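Air Transport Economics
Unit 8: Route exit and capacity reallocation

8.1 Scope

This unit covers the decision by a carrier to close a station and move its aircraft to other airports. Fleet shortages are treated in Unit 9. Read the Pidell Regional case before the seminar and bring the cost sheet.

8.2 Station cost

Split the cost of serving an airport into two parts.

Fixed station cost: counter and gate leases, ground equipment, minimum staffing, local management. It does not change with the number of departures within a lease period.

Variable cost: fuel, landing fees, crew hours, per-turn handling charges. It rises with each departure.

A station with few daily departures carries a high fixed cost per departure. Pidell Regional flew 8 daily departures from Drineck and 30 from Clallevon. The two gate leases were priced at the same monthly rate. Fixed gate cost per departure at Drineck was therefore 3.75 times the Clallevon figure.

8.3 Avoidable and sunk cost

Only avoidable cost enters the exit decision. If the Drineck lease has 19 months left and cannot be sublet, the rent is sunk for those months and is left out. Staff cost is avoidable after the notice period. Ground equipment counts at resale value, less the cost of moving it.

Students often charge the full lease to the route and find a loss where the route still covers its avoidable cost. Check the lease terms first.

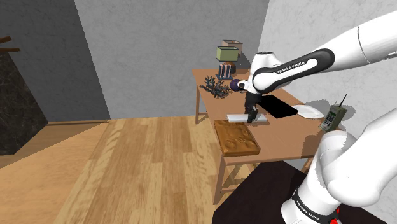

Figure 8.1. Simulated robot arm with its gripper lowered to a block on a table.

8.4 Value of the aircraft elsewhere

An aircraft released from Drineck has a next best use. Let R be the net contribution of that use per block hour, and C the contribution of the present route per block hour, after avoidable station cost. Exit is indicated when R is greater than C, even if C is positive.

In the Pidell case, 2 aircraft were moved to the Clallevon to Pinto route. Added flights on a route lower the average fare, so R must be computed on the added flights only. Using the route average overstates it.

8.5 Passenger recapture

Where two airports serve the same metro area, part of the traffic follows the carrier to the other airport. The recapture rate depends on ground travel time, the schedule offered, and whether a competitor stays at the closed station. Add recaptured contribution to the exit side of the comparison, net of any passengers displaced from full flights.

8.6 Problems

1. Recompute fixed gate cost per departure at Drineck for 19 daily departures.
2. State the exit rule when the lease can be sublet at half the rent.
3. Find the recapture rate at which Pidell is indifferent between staying and leaving. Use the cost sheet and show units at each step.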